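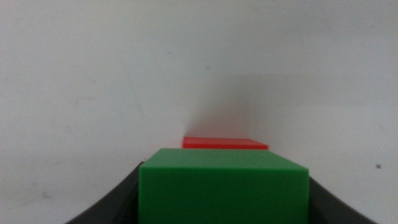
Yuk-lan Fang wrote to me in January that she would take a thousand careless demonstrations over a hundred careful ones, any day, and that people like me who fuss over each recording are holding the whole business back. The machine averages it out, she said. Let it see plenty and it will find the good parts by itself.

I have been turning that over ever since, mostly while doing the very thing she thinks I do too slowly, and I want to answer her properly, because she is a smart woman and she is partly right, and because I think a good many people who are starting to gather examples for these learning systems are getting her advice in one form or another and taking it as settled.

Let me say where I stand, or sit, I suppose. I record block work. A green cube goes between the fingers, a red block waits behind it, and I guide the arm through whatever the task is, and then I set things up again and guide it through once more. My last batch for the Palalar set came to 188 recordings. It is humble work and I am fond of it, in the way you can be fond of shelling peas. You get a rhythm, the light moves across the wall, and somewhere in the middle of the afternoon you realize you have been making the same small lazy turn of the wrist for an hour.

And there's my trouble with "let it average out." Yuk-lan is picturing mistakes that scatter. One person goes a little left, another a little right, somebody fumbles, somebody is too quick, and with enough of them the middle comes out sensible. I grant her that, and gladly. If every sloppy moment were sloppy in its own direction I'd put my feet up and press record. But mine aren't like that, and I doubt yours are either. When I get tired I get tired in the same way every time. I come in low. I close the fingers before I've stopped moving. A habit like that sits in the pile looking for all the world like knowledge, and the system, which has no way to tell my good sense from my sore shoulder, learns both with the same good faith.

I learned this with a batch we did for Dehghan, before the Palalar work, when there were two of us taking turns at the arm. We had split it so that one of us did mornings and the other did the stretch after lunch, which was pleasant and sociable and a bad idea. The morning examples had a little pause before the grip and the afternoon ones had none. The trained arm did neither well. It would start to pause and then seem to think better of it, and the cube would get nudged, and off we'd go again. We had plenty of data. We had two clear opinions in it, and no note anywhere of which was which!

Now, there is a kind of carefulness I'd be happy to see the back of, and I think it's the kind she really has in mind. I have watched people throw out a recording over a wobble. I've seen someone at Ritness spend most of a morning lining up one block square with another (I won't say who, and they have since laughed about it with me) so that each example would be as tidy as the last. That does real harm. A system raised on nothing but perfect beginnings has no idea what to do with a crooked one, and the world is full of crooked ones. Keep the wobbles. Keep the time you missed the edge, slowed down, and went back for it, most of all that one. A recovery shown plainly is worth a whole tray of clean grabs, in my opinion, and it's the first thing a fussy person deletes.

So when I say careful I mean something homelier. I mean moving the blocks between tries, and moving them somewhere you didn't feel like moving them. I mean swapping which one is in front. I mean letting the light change and writing down that it did. I mean stopping after 8 or so in a row to watch a couple back, with a cup of something, and asking whether you'd want to be taught by that person. It takes a few minutes and it has saved me from myself more often than I'd care to admit.

The folks at Fostari pay by the recording, and I understand why, since a count is easy to put on an invoice. I would only ask them to set a little aside for the watching back. You can't hurry that part, and it doesn't show up in the total, and so it is always the first thing to go when the total is behind.

Yuk-lan, I do hope you'll write again. I'd be glad to run your pile against mine, same arm, same blocks, and I'll even let you pick the afternoon.

Filed under: Opinion, Robots & Learning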